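Unit 4: Tags, labels and the story of an object
Introduction to Looking After Small Collections
Tutor: Tineke Visser

Welcome back! Last week we talked about shelves, boxes and damp, and I promised that this week would be more fun. I think labelling is the best bit of the whole course, and I hope to win a few of you over before the tea break.

Why label at all?

An object without its label loses most of what it can tell us. A brass button is a brass button. A brass button with a tag saying who gave it, where it was dug up and which coat it came off is a small piece of local history. The tag carries the number, the number leads to the register, and the register holds the story. Break that chain anywhere and it is very hard to mend.

My favourite case is the Kimholm collection, which I helped to sort when I was starting out. It had 393 objects, nearly all farm and kitchen tools, and a lovely handwritten register. The trouble was that 18 of the tags had dropped off over the years and had been swept into a biscuit tin. We spent a whole winter matching tags to tools by the shape of the knots, the fading and the tiny sketches in the register. I loved every minute of it, but I wouldn't wish it on anyone with a deadline.

The number

Keep it simple. Year, then batch, then item, with full stops between: for instance, the fourth thing in the second batch of the year ends in 2.4. Please don't be tempted to put meaning into the number (K for kitchen, G for garden and so on). Saodah Wattimena tried this at Drallia and ran into trouble with the very first butter churn that had been used as a plant pot!

Never use a number twice, even if the object has been given away or lost. Write numbers on the tag before you tie it on.

Choosing the tag

Paper tags are cheap and take pencil beautifully. Use acid-free card if you can get it, and a soft pencil such as a 2B. Ballpoint fades and felt tip bleeds, and both are a misery to get out of cloth.

Cloth tape is the thing for clothes and quilts. Write on the tape first, let it dry, then sew it on with two or three loose stitches at each end, going between the threads of the garment. Put it in the same spot on every piece - inside the back of the neck for shirts, the waistband for skirts - so that people know where to look and handle the piece less.

Plastic tags are tougher and good for sheds, barns and open stores. Be careful which plastic you buy. Some kinds go sticky with age and leave a mark, so keep them off painted, varnished or leather surfaces. A coloured tag is easy to spot on a crowded shelf, and several collections use colour to show what stage an object has reached. At Mesenitz, green means "checked and entered" and yellow means "ask Retno". (Retno Hartono tells me there is a great deal of yellow.)
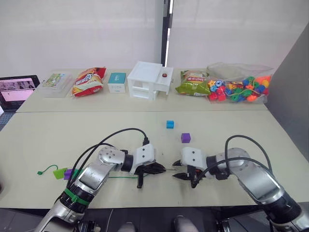
Fig. 4.1 Green plastic tag with a thin green string.

String and knots

The string matters as much as the tag. Undyed cotton tape is the safe choice for anything pale, as coloured string can stain if it gets wet. Make the loop big enough to slip off without tugging, and never tie on to a handle that is loose, a hinge, or any part that moves. Fishing line looks neat but cuts into soft wood and basketwork.

For very small things, such as beads or coins, put the object in a little bag and label the bag, with a second slip inside.

To do before Wednesday

Pick five objects at home and give each one a number, a tag and a register entry of no more than 30 words. Try to include one awkward thing: a teapot with a loose lid, a glove, a ball. Swap with your partner and see whether they can match the entries to the objects with the tags taken off.

Reading: Cempaka Chin's handout on marking textiles, first two pages. The box of sample tags is by the door, so please help yourselves.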